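Chapter 4
Shape, Fit and Orientation

A form board is a flat plate with openings cut to set outlines, and a block is matched to each opening. The task has two parts: choosing the right opening, then turning the block until its edges line up with the cut. Section 4.2 treats these separately, as the Lastbridge trials did, covering 1,393 placements.

Openings differ in how much turning they demand. A circle accepts its block at any angle. A regular octagon repeats every 45 degrees, a square or an equal-armed cross every 90 -- so the last two need closer alignment before the block will drop.

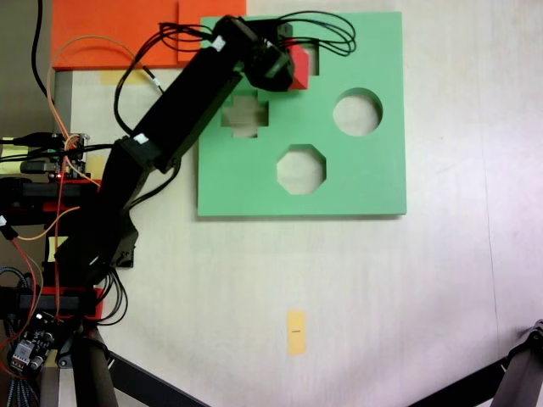 Auður Kjærgaard objects that the circle should be left out of any scoring, as success there tells us nothing of how the block was turned. Her point is taken up in Section 4.4, where round openings are scored for position only.

Clearance is the gap between block and opening, measured on each side. Throughout this chapter it is given in millimetres, and boards with a clearance above 2 are classed as loose. Terms marked in the margin are defined on page 9 of the supplement.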